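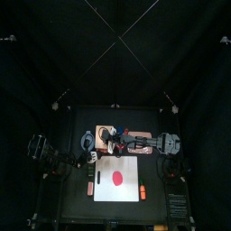

Ratih Sumampouw wrote:
I'd put the second goal on the keeper and the first one on the system. Dirstead asked him to receive square passes inside his own six-yard box for the whole first leg, and Gratel's front two had obviously watched it. By Monday they knew which foot to close.

offside_trap_67 replied:
Disagree on the first. He has a free player at right back and plays into the middle. That is a decision, made under no real pressure, and the coach can't make it for him. The pass is also underhit. On a dry pitch it might reach the holding midfielder. At Bakhtiari Park in October, with the grass left long at that end, it was never going to.

Ratih Sumampouw replied:
The right back is free at the moment of the pass. Go back two seconds. He is still walking up the line with his back turned, and the keeper has already opened his body to go inside. If you build from the back with a keeper on his left foot, the full back on that side has to be set before the centre half gives it to him. He wasn't set once in the first half.

touchline_kev replied:
Can we talk about the away goals rule, which is what put Dirstead out? Level on aggregate over two legs, and they go home in the first round of the Relia Cup on a tiebreaker most competitions have dropped. Extra time would have suited them. Gratel had used all their subs and had a centre half limping from the 70th minute.

offside_trap_67 replied:
The rule was in the handbook before the draw. Dirstead conceded two at home in the first leg and defended the last quarter of it as if a draw was a decent result. Under this rule a score draw at home is a poor result. They needed to go after the return leg from the start, and instead they had a back five until the hour.

touchline_kev replied:
I'm not saying they were robbed. I'm saying it's a bad rule. The original case for it was that away trips were hard and visiting sides parked the bus. Neither applies when the two grounds are a short drive apart. There were 900 at Bakhtiari Park and a good part of them were ours.

northbank_lurker replied:
Capacity there is 2000, for anyone wondering why it sounded empty on the stream.

On the rule, I'd keep it for the early rounds. Extra time on a weeknight for part-time squads is a real cost, and penalties after 90 would be worse. Where I do agree with Ratih is the setup. I went back through the second leg and noted every restart from the Dirstead keeper. Short goal kicks went to the left centre half nearly every time, and Gratel's winger started his run before the ball was touched.
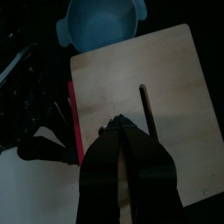

The long option was there too. Dirstead's number nine won most of what was sent up to him, and the second ball dropped into space because Gratel's midfield had pushed on to support the press. They went long 4 times before the break and got a shot from two of them. After half-time they stopped doing it, and I can't work out why.

Ratih Sumampouw replied:
That matches what I saw. The press only works if the whole block comes up with it. Two direct balls in a row and Gratel's midfield would have had to drop off, and then the short pass is safe again.

offside_trap_67 replied:
Fair on the long ball. I still don't accept that it excuses the error. A senior keeper has to read that the middle is closed and put it in the stand. The second goal is a straight handling mistake from a cross with no one near him, so there's no system to blame there.

Ratih Sumampouw replied:
No argument on the second. I said so in my first post.

touchline_kev replied:
Would you drop him for the league game?

offside_trap_67 replied:
Yes. The backup kicks longer and comes for crosses.

northbank_lurker replied:
The backup also has a sore shoulder, according to the club's team sheet, and missed the bench last week. I'd leave the keeper in, move the left back inside when they restart, and see if the passing lane opens. If it's still closed by half-time, go direct and stay direct.

Ratih Sumampouw replied:
Same here. Changing the keeper and keeping the same goal kick routine would just give the new one the same problem.

Forums > Football > Cup Competitions > Relia Cup > Dirstead v Gratel, second leg
Print this thread | E-mail this thread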